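Workshop Tips from the Carneck Open Day: Mounting a Print on Clear Acrylic

The Dilus automation workshop in Stustport opened its doors to visitors in July, with demonstrations of robotic handling running until 3 p.m. Staff also shared advice on displaying prints at home. The following tips apply whether the work is done by hand or by machine.

Choose a print with a generous border. A cream-white margin sets off strong colors, such as the yellow hull in this beach painting, and gives you a place to hold the paper. 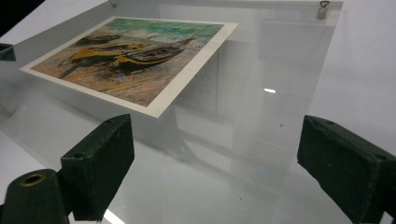
Can paper towels be used to clean the acrylic?
A soft microfiber cloth is the better choice. Paper towels may leave fine scratches. Use lukewarm water with a drop of mild dish soap, and avoid any cleaner containing ammonia.

Lay out all hardware before lifting the sheet. Tighten each fitting a little at a time and stop when it is snug. Check the panel under the room's own lighting before settling on its final position, as glossy acrylic reflects ceiling lights strongly.
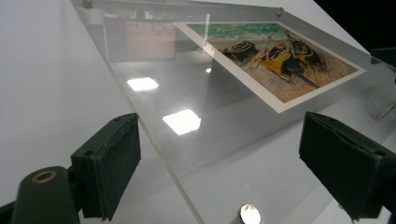 Fishing boats print on a clear acrylic panel, Carneck open day.

Dust the finished panel once a month. Visitors who wish to receive the Stankevičius care sheet for acrylic may request item 3173 at the front desk.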